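Ticket: Fork drops early in simulated tabletop runs
Project: Brellari
Opened by: Ladi Okafor
Status: Resolved, leaving open for comments

Reporting this one with a big grin, since the fix taught us more than the bug did. The task is "hold the utensil over the bowl" and the policy was trained only on simulated demos, 1,498 of them. On the evaluation set of 80 seeds, 19 ended with the utensil released before the arm reached the bowl. All of the others held on fine.

First guess was friction. I raised the finger pad friction in the Pandent config and reran the same seeds. Still 19. Second guess was the clutter, so I stripped every extra object off the table. Still 19, and the very same seeds! That was the fun moment — whatever was wrong didn't care about contact or about the other objects.

So I put everything back and started stepping through the bad seeds one tick at a time with the gripper command plotted next to the render.

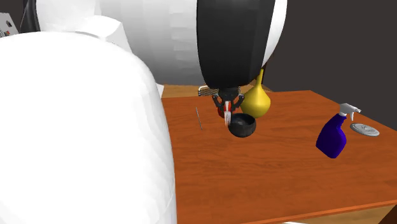 Bowl task, clutter restored: utensil in the fingers, tines just over the rim of the black bowl.

Plotting it that way made the cause jump out. The policy predicts short chunks of actions and we blend the overlapping ones by averaging. Averaging is lovely for joint positions. For the gripper it means that one early "open" vote pulls the command down, and our threshold treated anything under the midpoint as open. In the failing seeds two chunks disagreed for a few ticks, and out went the fork.

Changes made:
- Joint targets: still averaged, same weights as before.
- Gripper: no averaging. We take the newest chunk and need 2 open votes in a row before releasing.
- Friction: back to the old value.

Reran all 80 seeds with no retraining. Zero early releases. I'm really happy with this, it's a tiny patch in the Ajayi branch and the arm motion looks as smooth as it did in March.

Still to do: try the same change on the spoon task, and log raw gripper votes by default so the next person can see this in a minute.

Comments (3)

mtb_atgate
We average the gripper too. Going to check our logs tonight, thank you!

rowanp
Does the extra vote delay the release when you do want it?

Ladi Okafor
By one tick, yes. I couldn't see it in playback — but I'll add the timing plot here once the spoon runs finish.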